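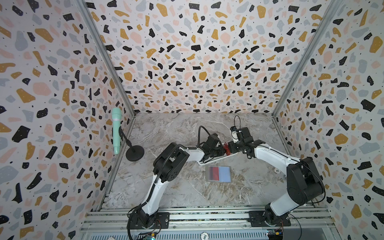

Two-arm carry with the perforated basket, both arms on the shared rail.

Gripper comparison: frequently asked questions

What are you comparing?
Two sets of fingertips for the same parallel gripper. Set A is the Warar moulded tip and set B is a softer one cut for us by Rutkowska. Arms, rail, controller and cameras stay the same for both sets.

Why two arms on one basket?
A single arm lets a poor grip go unnoticed. With an arm at each end, any slip shows up as a tilt or as a jump in motor current on the other side.

How many runs are there?
We have logged 1130 carries so far. Of these, 358 used set B, which arrived in April, so the totals are not balanced yet. Please compare rates and leave the raw counts alone.

What counts as a failed carry?
A dropped basket, a grip lost at either end, or a stop by the controller. A crooked basket is noted but still passes. Konrad Ostrowski wrote the rules and settles doubtful cases from the video.

Why is there patterned print on the walls?
We wanted a busy background for the camera tests. The Kekutex depth camera did badly against plain white board, where it had little to match between views. The print covers all three walls.

Do the other objects on the floor matter?
They stay in for the camera side of the work. The planner has to tell them apart from the thing being carried.
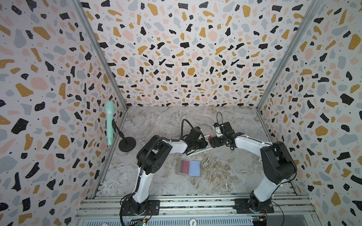
Which controller do you use?
Jisa, with both arms on one clock. We tried a separate controller for each arm first and gave up after 134 carries, as the two sides drifted apart during the lift.

Can I use a different basket?
Yes, if the rim is thin enough for the fingers to close on. Send us the rim thickness and the empty weight before you book a slot.

How often are the tips changed?
Every 40 carries, or sooner if one is torn. Used tips go in a labelled bag with the run numbers.

Who do I ask for the logs?
Halina Śliwiński. Say which tip set you need and whether you want video as well. Requests sent on a Sunday are picked up the next morning.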